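THE TWO-KNOB MICROWAVE: A SMALL CELEBRATION

From the Pinareo household newsletter, December 3, 2025

Every winter I get more mail about microwaves than about anything else, and every winter I push it to the bottom of the pile because I assume everyone is tired of the subject. Clearly you aren't! So this month I'm giving it the long item it deserves, and I'm going to spend most of it on the kind I love best: the plain one with two knobs and no buttons to speak of.

I grew up with a microwave like that. We then had a very fancy one in our first apartment, with a button for popcorn, a button for potatoes and a button marked with a little fish that I pressed once in six years. When it quit last June I went back to knobs, and I have been insufferable on the subject ever since. My sister has asked me to stop bringing it up at dinner.

What's so good about a knob

You turn it and the thing starts. That's most of it. On the usual kind the upper dial sets the power and the lower one sets the time, though some makers put them the other way around, so look at the markings before you trust your hand. There is no clock to reset after a power cut. There is no menu. If you want a little longer, you nudge the dial up a bit while it's running, and if you want less you turn it back down toward zero.

The one thing I had to relearn is short times. Most mechanical timers are a bit vague at the very bottom of the scale, and thirty seconds on mine could be twenty or could be forty-five. The old trick is to turn the dial well past the time you want and then bring it back. So for half a minute I swing it up to three or four minutes and come back down to the first mark. Try it with a mug of water a few times and you'll get a feel for your own machine. (And if your manual says something different, go with the manual.)

Please use the power dial

I can't say this with enough feeling. Reader Geum-ok Yoon wrote in to tell us she had owned her microwave for years before she touched the power setting, and that medium changed her leftovers completely. I believe every word! High is for water, soup and vegetables with a splash of water under a lid. Nearly everything else in my kitchen goes on medium for longer, with a stir in the middle.

Rice on medium, with a spoonful of water and a damp paper towel over the bowl, comes back soft all the way through. Lasagna on medium stops spitting at the corners. Butter for baking goes on the lowest setting, cut into cubes, and I check it early and often. Chocolate the same way, stirring every time I look at it even when it still seems solid, which it often does right up until you put a spoon in.

Bread is the exception. Low power, very short, eaten right away, or don't bother and use the toaster.

Several of you asked about wattage. Mine came without the paperwork, so I did the water test: a cup of cold water, full power, and watch for it to come to a boil. If it's there in two minutes or so you have a strong oven and can trim the times on most packages. If it takes closer to four, yours is on the gentle side and you should add to them. Put a wooden stirring stick in the cup for this one, and let it stand before you pick it up.

Cleaning day, the easy way

I do mine on the first of the month, along with the kettle. Half fill a bowl with water, add a couple of slices of lemon or a spoonful of white vinegar, put a wooden stick in it, run it on high until the window has steamed up, and then walk away. The walking away is the important part. Give it five full minutes with the door shut — ten if somebody has been reheating tomato sauce — and the whole inside wipes down with a damp cloth. I used to scrub. I had a special sponge. What was I thinking?

Take the glass plate out and wash it like any other plate, but let it cool before it meets water. The roller ring underneath needs a wash too. Mine had a single lentil wedged beside one wheel and had been clunking for weeks, and I had been telling everyone the motor was going.

Then the door. Wipe the inner edge all the way around, and the face it closes against, with a soft cloth and a little dish soap. Crumbs and grease there keep it from shutting properly. If the door is bent, or the latch feels loose, or the inner mesh is damaged, stop using it and have somebody qualified look at it. I'm relaxed about most kitchen things and I'm not relaxed about that one.

The outside of a white microwave shows every fingerprint, and I've come to think of that as a good quality, in the same way I like white dish towels. You can see what you're dealing with.

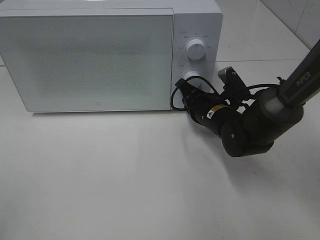

For the outside I use a barely damp cloth and nothing gritty, and I'm especially light-handed near the printed marks by the dials. Those little gray markings are all you have to go by on a machine like this, and rubbing at them with a scouring pad is a very good way to end up guessing. Around the base of a knob, where flour and oil like to collect, a dry soft toothbrush works beautifully. Some knobs pull straight off for washing and some really don't want to, so check before you tug. Unplug it first either way, since turning a timer dial while you wipe it can start the oven with nothing inside.

The speckled part of the window is only the screen showing through, by the way. I spent a good ten minutes of my early married life trying to clean the dots off.

Where to put it

Two letters this month were about counters, and I have opinions! A microwave needs room to breathe at the back, the sides and the top, and the manual will give you the gaps. Mine lives at the end of the counter where I can set a hot bowl straight down beside it. I'd give up almost any other stretch of counter before I gave up that one. It doesn't need to be wide, just clear enough for a bowl and a folded towel.

Think about the door as well. Most of them hinge on the left, so a wall close by on the left side can stop the door from swinging all the way open. Ours did exactly that in the old place and I spent three years sliding plates in at an angle. Moving it over by the width of a cutting board fixed it, and I was so pleased that I called my mother.

And keep the top clear if you can. I know. Mine used to hold the bread, the mail, a fern and a stack of takeout menus. The vents on many models are up there or just behind, and the fern wasn't enjoying itself.

From the mailbag

The reader who asked whether you can run a plate with a gold rim: no, sorry, however faint the rim is.

The reader with the squeaking turntable: lift the plate out, wipe the track underneath, dry it well, and set the ring back down so every wheel sits in the groove. If it still squeaks, check that the plate is seated on the little hub in the center. It's very easy to miss by half an inch.

To the couple setting up a first kitchen and wondering whether they need more than the basic kind — I'd start with the basic kind and spend the difference on a good set of lidded glass bowls. You'll use those every single day. Ours go from fridge to microwave to table, and the two smallest are permanently full of somebody's leftover peas.

And to everyone who sent a mug cake recipe, thank you, truly. There were far more than I could try, and I tried as many as I decently could. The best of them is the plainest: four tablespoons of flour, two of sugar, two of cocoa, a quarter teaspoon of baking powder, three tablespoons of milk, two of oil and a pinch of salt, stirred smooth in a big mug and cooked on high for a minute or a little over. Use a bigger mug than seems sensible. Let it sit for a bit before you eat it, because the middle stays fiercely hot.

Next month is freezer drawers and how to label things so you can still read them in spring. Send me your methods, your favorite pens and any mystery containers you've managed to identify. Letters should reach us by the twentieth.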